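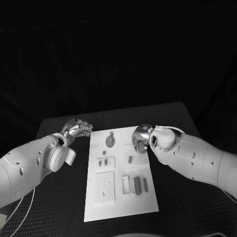 Subject: Re: [mollbridge-workshop] Two arms, one peg board
Date: August 30, 2020

> Hello from the Bronholm group. We've been following your Ondollow
> posts since July and are finally ready to try a two-arm setup on
> our own bench. Did you ever settle on a way of laying out the
> board? Ours changes every time somebody tidies up, and then the
> waypoints are useless. And what do you do about the cables at the
> wrist? Ours snag whenever the elbow comes up.

Hello Bronholm, and hello to everybody else who has been quietly reading along! It made my morning to hear that another group is having a go. I meant to write two lines and get back to the bench, but you asked two good questions and I've got a fresh pot of coffee, so get comfortable.

1. The board

We keep everything on one white board in the middle of the table, long side running away from the robot, so either hand can get at the far end without crossing the other one. The gray disc goes near the top, the square plates farther down and out to the sides, and the near end stays empty so there's somewhere to put a part down when a grasp goes wrong (and it will, it's all right). Moving a few pieces between runs is good for you. Moving the board is what ruins your evening. We had 31 saved waypoints go bad in July after the board got nudged while the table was being dusted, and I spent a whole Saturday teaching them again. Mark the corners on your table before you save a single one.

A dark table covering and a black curtain behind helped us a great deal with the white parts. The gray pegs are harder for our software to pick out on a dark surface, so try to keep those on the board.
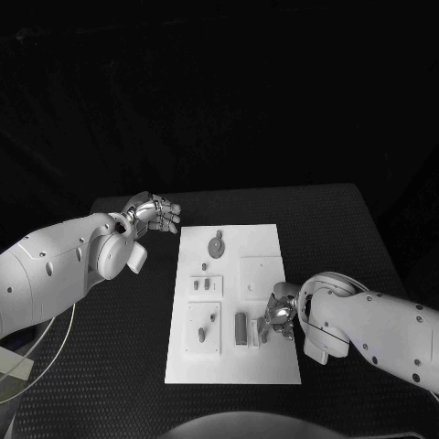

2. Wrists and cables

Leave a loop. I know it looks untidy, and I fought it for weeks - I like a cable lying flat along the forearm - but a flat one has nothing to give when the wrist turns over. Drive each wrist slowly by hand to both ends of its travel, and fasten the cable only when you're happy with the slack at both. Then do it again with the elbow up, which sounds like your trouble spot. We use cable ties from the Olatunji shop in packs of 300 and I'm a bit embarrassed at how fast they go.

Start with one hand working and the other parked high over the far end of the board. It's tempting to have both going on the first day, I understand completely, but you'll have a much easier time working out which arm did what.
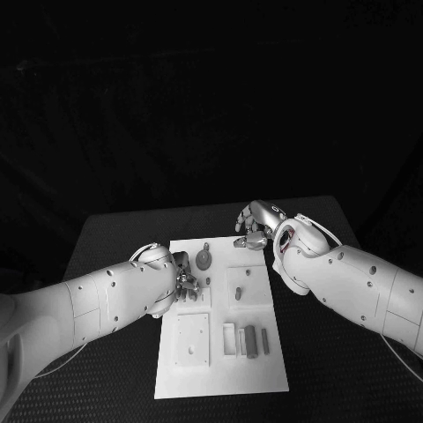

Go gently on the approach, too. We bring the fingers down over a block at a crawl and wait there a moment before closing, and our log for last month shows 97 good grasps out of 115 that way. The thin rod accounts for most of the misses. It rolls if a fingertip so much as brushes it, and if any of you have found a kinder way to pick up something that slim, please write in, I'd be so glad to hear it.

I'll put our waypoint file in the Ondollow folder tonight. Don't run it as it is, your table will be a different height from ours, but it should save you some typing. And do tell us how the elbow business goes!

Warmly,
the Ondollow bench at Mollbridge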